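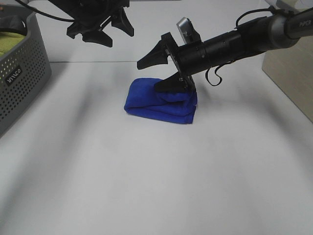 arnel_s
I must write the equipment plan for our towel folding cell at Arnwood before the end of December, and I would like some advice from people who already bought. We have two arms on one white table. One gripper is resting on the blue towel, the other waits higher up, and you can see the arm cable hanging in a loop behind the first gripper. My question is about spare parts. The budget left is 2,506 dollars. Jovley offers a set of spare fingers and cables for 800. Is this a normal thing to buy in the first year, or do I wait?

delali_b
Buy the cables, wait with the fingers. In our shop the cables failed first, always near the gripper. That loop in your picture would make me a little nervous. Ask Jovley if they sell the cables alone.

arnel_s
I asked this morning. Cables alone are 261. The delivery is 7 weeks, and this I do not like.

saskia_g
I don't agree with Delali. Fingers are cheap until you need them on the same day. We fold thick towels too, and the tips lost their grip surface in one season. With 7 weeks of delivery I would take the full set and sleep well.

delali_b
Saskia, you run two shifts. Arnel did not say how many hours he is running. For a small cell I still think it is money on a shelf.

arnel_s
One shift, and not every day. Sorry, I should have written it in the first post.

ronaldo_t
Did you put anything in the plan for the baskets and the table? In my first plan I had only arms and controllers, and then I had to go back to my manager three times for small things. He was not happy with me. Also a second set of towels for testing, because they change after many washes and the folding becomes different.

saskia_g
+1 for the test towels. For one shift I would maybe take the cables now and the fingers in spring. But please ask about the price then, Jovley changed theirs on us in the middle of an order.

arnel_s
Thank you all. I will put the cables in this plan and ask for a written price for the fingers. Ronaldo, how many towels did you put in your test set?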